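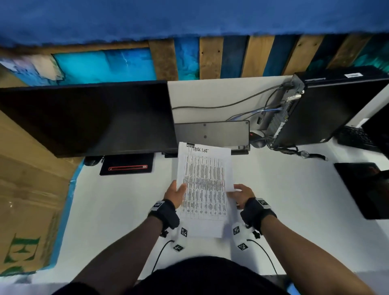 A task list on clipped sheets.

Keep the dream journal, skip the dream dictionary

19 September 2023

I have kept a dream journal for eight years, and in that time I have bought four dream dictionaries. I still have the journal. The dictionaries went to the used book store in Davisside in May, and I don't miss them.

My complaint is with the way they are built. You look up "water" and are told it stands for emotion. You look up "teeth" and are told you fear getting old, or losing money, or saying the wrong thing in public, depending on which book you own. One of mine had 194 entries, and I could have swapped the meanings of half of them and still found something that fit my week. An answer that would suit anybody's week doesn't tell me much about mine.

People who sell these books say the meanings are ancient. Some may be. But a snake meant one thing to a farmer who met them in the grain store and means another thing to a person who grew up on the ninth floor and had a pet one. My aunt dreamed about trains all her life. She worked for the railroad. Any reader who told her the train was "her life path" would have been ignoring the plain facts.

The apps are worse in one respect, and it is speed. I tried Farkulix for a while. You type in the dream and a reading comes back before you have finished thinking about it. The readings were well written and I often agreed with them. After 59 entries I noticed I had stopped writing down how the dreams felt. I was typing in nouns: house, dog, stairs. I had learned what the app wanted and I gave it that.

What works for me is slower and costs the price of a notebook. I write the dream down before I get up, in whatever order it comes back. I put in the mood, even if the mood makes no sense next to the events. Then I close the book and leave it for a week at least. When I read it again I ask what each person or thing in the dream means to me, and I write that on the facing page. A kitchen in one of my dreams was the kitchen in Tisby where I lived at twenty. No dictionary has an entry for that. 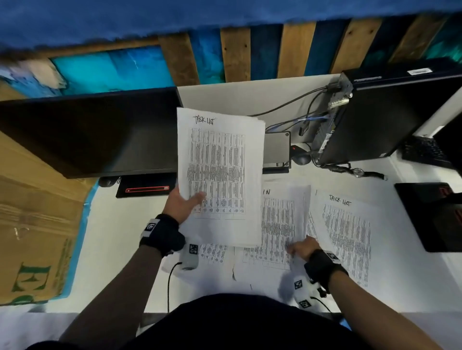

Sorting paperwork at the desk.

I am told this is lonely work and that beginners need some kind of guide. I partly agree. When I started I had no idea what to ask myself, and a good set of questions would have saved me a couple of years. Who was missing? What did I want to happen? Where have I felt this before? I would gladly pay for a book with nothing in it but questions like those and a lot of blank lines. There are a few around, usually on the bottom shelf, and they don't sell as well as the ones with a moon on the cover and a promise on the back.

I am also told that the dictionaries do no harm. For most readers that is true. But I have met people who were frightened by an entry. A woman in a dream group I used to go to read that a dream of a wedding foretold a death, and she spent her sister's engagement waiting for bad news. The book gave no source and made no apology. If you are going to tell strangers what will happen to them, you should have something to back it up.

Some dreams mean nothing I can find. I have pages of them, parking lots mostly, and a long one about returning a coat. I leave the facing page blank and go on to the next. A dictionary can't do that, as every entry has to have its line of meaning printed after it. If you already own one, try this before you open it: write down your own guess first, in ink, and then see whether you still want to look.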